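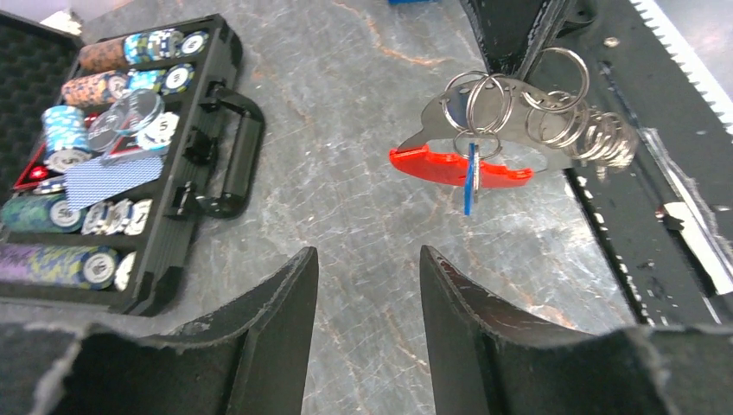

Week 6 notes: Reading a laptop spec sheet without getting fooled

Hi all! These are the notes I promised for the cooling and power session, cleaned up a bit from what I scribbled on the board. If you missed class, read the part on power limits twice, because the homework leans on it pretty hard.

Same name, different chip

We started with the thing that trips up almost everyone I know who shops for a laptop (me included, years ago, and I'm still a little sore about it). Two laptops can list the exact same graphics chip and run games at very different speeds. The name on the sticker tells you which piece of silicon is in there. It doesn't tell you how much electricity the maker lets it have, and in a laptop that matters a whole lot.

Our two class machines are the Osico and the Cernwood. Same graphics chip, same amount of memory, same screen resolution. The Osico is the thin one that everybody wanted to pick up first. The Cernwood is the chunky one with the big vents out the back. On paper you'd call it a tie, and then you run something heavy on both and the Cernwood walks away with it.

Power limits

Every laptop maker sets a ceiling on how many watts the processor and the graphics chip can pull. Sometimes it's one limit for each, sometimes it's a shared pool that the two parts trade back and forth. The shared kind is where it gets fun! A game that works the processor hard can leave the graphics chip short, and you'll see the frame rate sag even though neither part looks maxed out in the monitoring tool.

The Osico has a shared pool of 50 watts. Write that number down, you need it for problem 2. Remember too that the limit can change when you unplug the charger, and it nearly always goes down. So when a review quotes a frame rate, check whether the laptop was plugged in. Good reviews say so. A lot of them don't.

Heat, and why the first run lies

When I ran the benchmark on the Osico in front of you, the first pass gave us a score of 910. Very nice for something that thin. Then we let it loop while I talked (too long, sorry) and by the end it had settled at 700. Nothing was broken. The metal inside started out cool and could soak up heat for a while, and once it was full the fans were the only thing carrying heat away, so the chip slowed itself down to match.

People call this throttling and say it like it's a defect. I'd be more relaxed about it. Every laptop does it to some degree, and what you care about is where it lands after the warm-up. If you play for an hour at a time, the 700 is your number. If you mostly open a photo, apply a filter and close it again, the 910 is closer to your life.

One more thing on this, since somebody asked after class: yes, lifting the back of the laptop can help if the intake is on the bottom. A blanket or a couch cushion does the opposite. You don't need a fancy cooling stand to see the difference, a couple of erasers under the rear feet will do for the lab.

Screens

Quick section, we ran short. A fast screen only helps if the graphics chip can feed it. Turning the resolution down is usually a better trade than people expect on a small display, where your eyes have a hard time picking out the missing detail. Turn down shadows first, though. I always do shadows first.

Also, look for how bright the screen gets, and whether the sheet says anything at all about color. When a spec sheet goes quiet on a subject I get suspicious.

Homework, due before the next lab

1. Find the power limit for the graphics chip in any gaming laptop on sale now. Tell me where you found it and how long you had to dig.

2. Say a game needs 20 watts for the processor on the Osico. How much is left for the graphics chip? What happens if the processor suddenly asks for 30?

3. Using our two Osico scores, work out the drop as a percentage of the first one. Show your steps.

4. Read the Sorensen handout on fan curves and sketch the curve you'd want for a library, and the one you'd want at home with headphones on.

For the lab, please install the Skoramar logging tool ahead of time and bring your charger. The lab is at 2 p.m. in the usual room.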